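Materials for Furniture and Interiors
Handout 6: Surfaces, wear and cleaning
Ginton College, Part-time Certificate
Issued 2018-07-02

What this handout covers

Last time we dealt with solid timber and how it moves. This handout is on the top few layers of a piece of furniture: the finish, what damages it, and what can be done about the damage. Bring it to the workshop session, as the table on the wall chart uses the same terms.

Finish and substrate

The substrate is whatever lies underneath. The finish is what is put on it. A finish may soak in (oils, some waxes) or sit on top (varnish, lacquer, paint). Most faults that students bring in are faults of the finish only, and the substrate is sound. Check this before reaching for abrasive paper. Press a fingernail gently across the mark. If the nail catches, the damage has gone into the surface. If it slides over, it may be in the finish or only in the wax.

Dark finishes

Dark tops show dust, pale scratches and rub marks far more than mid-brown ones do. Grain on a dark top is often seen as grey lines, and wear tends to show as a lighter band. 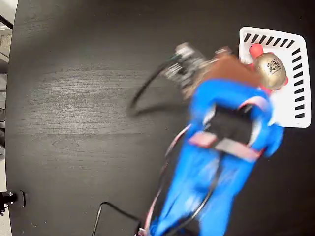 Fig. 1. Dark wood-grain top with a lighter, slightly worn band.

When you record wear of this sort, write down where it runs, how wide it is at its widest point, and whether it follows the grain. Look at it from a low angle with the light in front of you, then again with the light behind. A band that disappears from one side is usually a change in sheen. A band that stays is more likely a loss of colour.

Sheen is measured with a gloss meter, but for coursework you may use the words matt, satin, semi-gloss and gloss. Do not use "shiny".

Sanding back

Work through the grits in order. Start no coarser than you need. On a flat top with a failed varnish, 80 is normal, then 120, then 180, and 240 before the first coat. Going up to 300 or beyond on bare wood can close the surface so that stain takes unevenly. Keep the finer papers for between coats.

Wipe down between grits. Vacuum first if the dust is heavy. Note that edges and corners cut through quickly, so give them fewer passes, by hand, with no block. 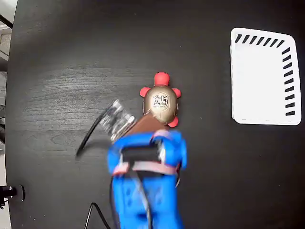

Reading time: 4 minutes

Cleaning before repair

Old polish, silicone sprays and kitchen grease will all stop a new coat from sticking. Wash with a weak soap solution and a well wrung cloth, rinse, and leave overnight. White spirit will lift most waxes. Test on the underside first. Silicone is the hardest to deal with and shows up as small round craters (fish eyes) in the fresh coat. If you see them, stop and let the coat dry before doing anything else.

The Nellau workshop has its own rule on rags. Oily rags go in the lidded metal bin, opened out flat, and are never left on a bench.
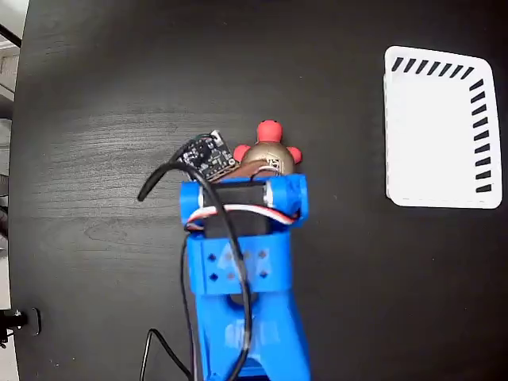
Can a water-based varnish go over an old oil finish?
It can if the oil has fully cured and the surface has been lightly keyed and cleaned. Leave at least 40 days after the last coat of oil, and try a small patch first.

Drying and curing

Dry means you can touch it. Cured means it has reached full hardness. A water-based coat can be dry in an hour and still mark under a cup the following week. For the practical, put nothing on your sample board until it has been signed off.

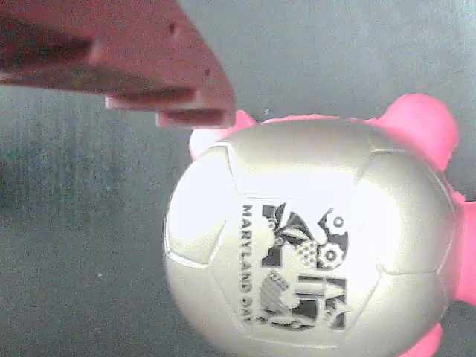 Fig. 2. Large cream-white ball against a grey background.

Coursework for July

Finish one sample board in each of the 4 sheens. Label the back with substrate, grits used, product and number of coats. Write up one repair in roughly 500 words. Boards go on the Pattinasarany shelves, written work in the tray outside the Nukance room.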